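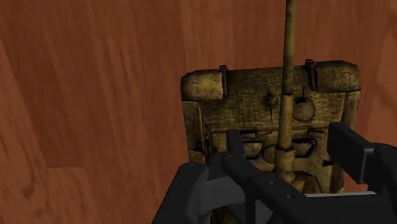
A simulated view of the gripper and the model tank on a wood surface. Render: Crisanto Bautista

Search news Enter keyword Go

Workshop members build gripper arm, test it in software first

January 1, 2024

Two members of the Boychuk shared workshop are building a small robot arm that will hold scale models while they are painted, and most of the work so far has been done on a computer.

Ilham Hamdy and Crisanto Bautista started the build in December. Bautista writes the control software and runs the simulation. Hamdy is making the arm itself at a bench in the back of the shop, where she also paints models.

The simulated version has a black gripper and a weathered tank in olive and tan, with a long thin gun barrel. Bautista said he picked a tank because the shape is hard to hold.

"A block is easy," he said. "A barrel gives you a thin part and a heavy part in the same object, and you have to decide which one to go for."

The pair ran 60 grasp attempts in simulation during the first round. In 23 of them the model slipped or tipped over. Bautista has since changed the closing speed and the angle of approach, and a second round is planned once the new settings are loaded.

Hamdy said the real gripper will get soft pads on both fingers so that it does not mark fresh paint. She has cut three sets of pads in different thicknesses and has not settled on one.

"I don't want to find out on a model I spent a month on," she said. "He can drop the one on the screen as often as he likes."

The motors came out of a broken label printer that a member had left on the parts shelf. The base plate was cut on the workshop's own router. One elbow joint cracked during assembly and is being printed again with thicker walls.

The arm will stay at the workshop when it is finished. Members who want to use it will need to take a short session with Bautista first. Up to five people can attend each session, and a sign-up sheet is posted by the tool crib.

Recent items

Prostance opens repair counter on lower level
Tradex to move warehouse entrance
Skiltel adds evening soldering class
Workshop router back in service after belt change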